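Ranthorpe Open Day: Progress Report, Tue 23 January 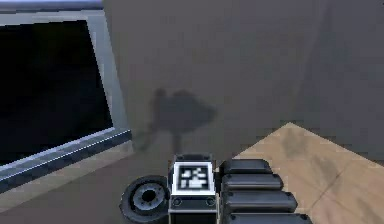
Simulated view from behind the gripper, with the wall, monitor and table corner.

The open day went ahead as planned. We had 22 visitors, including staff from Veder and Rocha. Each group got a 20-minute slot with the Nuka simulation, followed by questions.

Most questions were on how the marker on the wrist is used. Rocha asked for a longer session with its own parts list.

Spending on the day came to $2000, all from the outreach line. Still open: the written feedback, with 10 forms back so far, and a date for the second demonstration.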